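2019年1月23日

# Eladex、知育玩具の回収・再利用サービスを全店に拡大 8月から郵送受け付けも

玩具販売のEladexは、使われなくなった知育玩具を店頭で引き取り、点検と清掃をしたうえで再販売するサービスを、全店舗に広げると発表した。これまでは4店舗に限って試験的に行っていた。8月には郵送での受け付けも始める。

対象となるのは、積み木、型はめ、ひも通し、木製パズルなど、電池を使わない玩具。他社の製品も持ち込める。ぬいぐるみ、布製の人形、乳児用の歯固め、電子部品を含む玩具は引き取らない。塗装が大きくはがれたもの、割れや欠けのあるもの、製造元が回収を告知しているものも対象外とする。

持ち込んだ人には、状態と点数に応じてEladexの店舗で使えるポイントが付く。ポイントの有効期限は付与から1年間で、現金への交換はできない。値段がつかなかった玩具は、その場で持ち帰るか、無償で引き渡すかを選ぶ。

## 試験期間に2,205件

試験サービスでは2,205件の持ち込みがあった。品目別では積み木が最も多く、型はめ、木製パズルが続いた。複数の玩具を箱にまとめて持ってくる家庭が目立ち、受け付けに時間がかかる日もあったという。

同社が利用者に行ったアンケートでは、93%が「また利用したい」と答えた。自由記述では、「捨てるのは忍びないが、譲る相手がいなかった」「きょうだいのお下がりが重なり、同じような積み木が何組もある」といった声が寄せられた。受け付けカウンターの場所が分かりにくい、査定の基準を事前に知りたい、という意見もあった。

これを受けて同社は、全店展開に合わせて査定基準の一覧を店頭と公式サイトに掲示する。持ち込みの予約制も取り入れるが、予約がない場合でも、窓口が空いていれば受け付ける。

## 点検と清掃は外部に委託

引き取った玩具の点検と清掃は、リユース品の整備を手がけるRatardが担う。玩具は店舗からRatardの作業所に送られ、材質ごとに分けられる。木製品は中性洗剤を薄めた液で拭き、風を当てて乾かす。プラスチック製品は水洗いののち、すき間の汚れをブラシで落とす。

その後、角のささくれ、塗膜の浮き、部品のゆるみを手作業で調べる。小さな部品が外れるおそれのあるものは再販売に回さない。軽い傷であれば紙やすりで整えるが、塗り直しは行わない。元の塗料と新しい塗料の相性を一点ずつ確かめるのが難しいためだとしている。 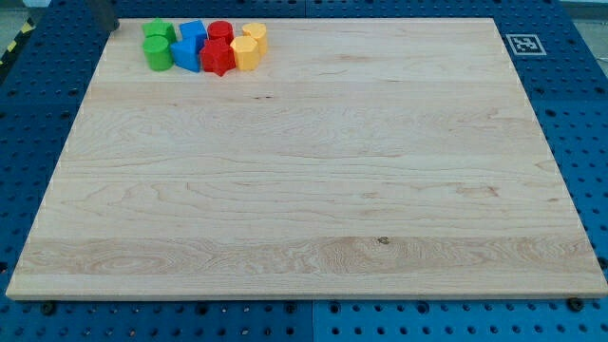 積み木の場合、悩みの種になるのは数の不足だ。長く使われた積み木は一つ二つなくなっていることが多く、組として売り出せない。試験期間中も、査定で値段がつかなかった理由の上位に「部品の不足」が入った。

そこで同社は、欠けのある積み木をばらし、寸法と色のそろうものを集めて新しい組に仕立て直す方法をとる。寸法が合わないものは、大きさの違う積み木を混ぜた「詰め合わせ」として袋売りにする。詰め合わせの袋には、含まれる材質と対象年齢を記した札を付ける。複数のメーカーの品が混ざるため、製品名やメーカー名は表示しない。

型はめとパズルは、部品が一つでも足りなければ販売しない。木製のものは木工教室の教材として譲るほか、使い道のないものは素材ごとに分けて処分する。

## 価格は新品の半額以下が中心

再販売品は「Drikeck」の名称で、各店の専用棚に並べる。価格は新品の半額以下を中心とし、最も高いものでも3,000円に抑える。状態は「良好」「使用感あり」の2段階で表示し、傷や色あせが目立つ場合は、その箇所を札に書き添える。

新品と同じ棚には置かない。試験期間中に、新品と思って手に取ったという問い合わせがあり、売り場を分けることにした。贈答用の包装も受け付けない。返品は、部品の不足や破損が見つかった場合に限り、購入から2週間以内であれば応じる。

保育施設や学童保育向けには、まとめ買いの窓口を設ける。希望する品目と数量を登録しておくと、在庫がそろった時点で連絡が届く仕組みで、納品までの期間は品目によって異なる。個人の利用者は登録できない。

## 郵送は専用箱で

8月に始める郵送受け付けでは、物流会社のFehrが集荷と配送を受け持つ。申し込むと専用の箱が届き、玩具を詰めて玄関先で引き渡す。箱の大きさは大小の2種類。送料はEladexが負担するが、査定の結果に納得できず返送を求める場合の送料は利用者が支払う。

郵送の場合、査定結果はメールで届く。承諾すればポイントが付き、一定期間返事がないときは返送の手続きに入る。離島など一部の地域では、受け付けの開始が遅れる見通し。

箱に詰める際は、種類ごとに袋を分け、部品の数が分かる説明書や元の箱があれば同封するよう呼びかけている。説明書がなくても査定は受けられるが、部品のそろい具合を確かめるのに日数がかかることがある。記名のある玩具は、名前を消すか、シールをはがしてから送る必要がある。消せない場合は再販売に回せないことがある。

## 事前に確認を

店頭への持ち込みには、本人確認書類が必要となる。18歳未満の人だけでの持ち込みは受け付けない。受け付け時間は各店の営業時間と異なり、閉店の1時間前までとする店が多い。駐車場のない店舗もある。

汚れのひどいものは、家庭で軽く拭いてから持ち込むよう求めている。ただし、アルコールや漂白剤を使うと塗装が傷むことがあるため、水で湿らせた布を固く絞って使うのがよいとしている。洗ったばかりで湿り気の残る木製品は、カビの原因になるため当日の受け付けを断る場合がある。

試験サービスを行ってきた4店舗では、これまで通り受け付けを続ける。そのほかの店舗の開始日は準備が整い次第、順次公式サイトで知らせる。試験期間中に付与されたポイントは、全店展開のあとも有効期限までそのまま使える。

同社は今後、絵本の引き取りも検討するとしているが、時期は決まっていない。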